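发件人:Kiltine 拆解组
收件人:hirden-teach 邮件列表
主题:Re: 内存条拆卸的示教方式,手拖还是遥操作
日期:8月12日

各位好:

先回上一封里的几个问题,原文引在下面,我按顺序答。

> Ivthorpe 这边准备开始录旧台式机拆解的示教数据,第一步只做内存条,
> 后面再加扩展卡和硬盘。现在组里有两种意见。
>
> 一种是直接手拖,把臂切到零力模式,人握着末端走一遍,录关节角,
> 再回放一遍补图像。好处是上手快,新来的人半天就能录。
>
> 另一种是用主从遥操作,人在旁边操作主手,从臂干活,图像和动作
> 一次录完。但我们试下来,压内存卡扣的时候手上没有感觉,经常压过头,
> 有两次把卡扣压裂了。
>
> 想问:
> 1. 你们最后用的是哪一种,有没有混着用?
> 2. 机箱要不要固定,固定了以后策略会不会只认一个位置?
> 3. 一条示教录多长合适,失败的要不要留?
> 4. Kimaro 的录制程序时间戳对不齐的问题,你们碰到过没有?
>
> 另外如果有现成的操作说明,能不能发一份。

一、手拖还是遥操作

混着用,但是用途分开。手拖只拿来定点,比如卡扣正上方的接近点、夹住内存条两端的位姿、放件的位置。这些点录下来以后当作参考,不进训练集。进训练集的全部是遥操作录的。

原因有两条。第一,手拖的时候人的手和前臂一直在相机里,回放补图像虽然能去掉手,但是回放时机箱状态和拖动时已经不一样了,卡扣已经打开过一次,得有人重新扣回去,扣得松紧又不同。第二,零力模式下人会不自觉地用自己的力气去帮末端,录下来的轨迹看着很顺,回放的时候臂自己压不到那个深度,或者压到了但是方向偏。我们早期有一批手拖数据,一共1,213条,后来基本没有用上,只挑了一部分拿去做接近段的初始化。

压卡扣没有手感这个问题我们也有。现在的做法是把主从比例分两档,大范围移动用一比一,末端进到机箱里面以后踩脚踏切到四比一,主手走4毫米,从臂走1毫米。再加一个力的上限,从臂末端法向力超过20牛就停住不再往下跟,主手那边会有一下震动。换了这个设置以后没有再压裂过卡扣。脚踏切换要注意,切的瞬间主手一定要停稳,否则从臂会跳一小步,数据里能看出来。

手拖模式里还有一个小毛病顺便提一下:末端负载参数如果没有按换过的手指重新标定,切进零力模式以后臂会慢慢往下沉。台面空的时候无所谓,下面有主板的时候就麻烦了。换手指以后先在高处试一下,再放下来。

二、机箱固定

录制阶段建议不要锁死。我们是放倒平放,侧板拆掉,开口朝上,靠机箱自重压在台面上,每录完一组把机箱挪一下,前后左右都挪,再转一点角度。挪的幅度事先写在表里,录的人照表走,不要凭感觉,凭感觉的话大家最后都会挪回到顺手的那个位置。

如果后面做硬盘这一步,要用力拉,那时候机箱会跟着走,需要加挡块。挡块加在机箱外侧就够了,不要夹在壳上,旧机箱的铁皮薄,夹久了会变形,侧板就装不回去。

线束要不要整理,我们的意见是不整理。送来的旧机器线束什么样子就什么样子,只把明显盖在内存槽上面的线拨开。有一段时间我们把线都扎好了再录,训练出来的策略碰到没扎的机器,夹爪会从线上面直接压下去。后来补录了没扎的机器,情况好了很多,但是线横在卡扣正上方的时候还是不行,这个目前只能人工拨。

三、单条长度和失败数据

以拆一根内存条为一条,从接近点开始,到放进托盘松开夹爪为止。熟练的人一条33秒上下,新人会长一些,超过一分钟的我们单独归一类,不和前面的混训。不建议一条里面连续拆几根,中间只要有一次停顿,整条都不好切。

失败的要留,但要标清楚是哪一种。我们分三种:夹空、夹歪、卡扣没开就往上提。夹空之后自己修正回来并且做完的,算成功,另加一个“有修正”的标记,这种数据很有用,策略学会了重新对位多半是靠它们。卡扣没开就往上提的一律停录,不要接着做,这种动作学进去以后很难去掉。

还有操作者的位置。人不要站在台子正前面直接低头看机箱,坐到旁边看相机画面操作。直接看着干确实快,但是人看到的东西相机不一定看得到,比如卡扣有没有弹开,人从侧面一眼就能看见,俯视相机里可能被夹爪挡住。这样录出来的动作,从图像上找不到依据。

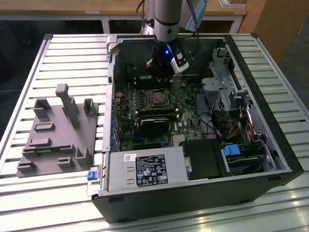 关于起始位姿再补充一点。每条示教开始之前,臂先走到统一的高位,然后由操作者用遥操作降到主板上方,下降这一段也要录。有人为了省时间,把臂直接停在内存槽旁边开始录,单看每一条都没有问题,合起来训练以后,策略在高位不知道往哪里走,会在原地小幅度来回动。所以起始高度要统一,水平方向可以有一点随机。

夹爪开口也要统一。下降之前开到预设宽度,不要全开,全开以后手指在机箱里容易刮到旁边的件。预设宽度写在配置文件里,录制程序启动的时候会自动执行一次,之后如果手动改过,要记得改回来。

四、Kimaro 的时间戳

碰到过。一月份的版本里,相机时间戳用的是主机收到图像的时间,关节数据用的是控制器自己的时钟,两边差多少不固定,机器开久了会越差越大。现在的版本可以在设置里选统一时钟,默认是关的,要手动打开。

打开以后建议做一次检查:让臂在原地做几次快速的上下点动,录下来,看图像里末端换向的那一帧和关节速度过零的那一帧是不是同一帧。差一帧可以接受,差两帧以上就要查。我们现在每次开机都做一遍,花不了多少时间。

已经录好的旧数据如果没有对齐,可以用同样的办法离线算一个偏移量补回去,前提是那一段里有比较明显的换向动作。压卡扣的动作太慢,算不准,用放件之后抬起的那一段比较合适。

五、操作说明

完整的说明还在改,里面关于脚踏切换的部分是旧的,先不发全文。下面是录制前检查的步骤,可以先用:

1. 机箱断电,拔掉电源线,按一下开机键放掉余电。
2. 侧板拆下,平放,开口朝上,确认机箱在台面上不晃。
3. 按位置表摆好机箱,在记录里填位置编号。
4. 检查手指固定螺丝,换过手指的重新标定负载。
5. 臂回高位,夹爪开到预设宽度。
6. 检查统一时钟是否打开,做一次点动检查。
7. 看一眼所有相机画面,确认内存槽没有出画。
8. 试踩一次脚踏,确认两档比例都能切。
9. 开始录制,先录一条不保存的,再正式录。

第8步请不要省。脚踏的接头容易松,松了以后程序不报错,会一直停在一比一那一档。

Ivthorpe 那边如果用的主手型号和我们的不一样,四比一这个比例可能要重新试,主手行程小的话会不够用,中途要离合好几次。离合本身没关系,录制程序会把离合期间的数据标出来,训练前去掉就行,只是操作的人会比较累。

扩展卡那一步我们刚开始录,数据还不多,卡尾的锁扣在不同机型上差别很大,有的是往外翻,有的是往下压,目前还没有定下来是分开训还是合在一起训。已经录过这一步的组,麻烦在列表里说一下你们是怎么分的,另外请附上一份标注字段的清单,我们想尽量和大家用同一套。

Kiltine 拆解组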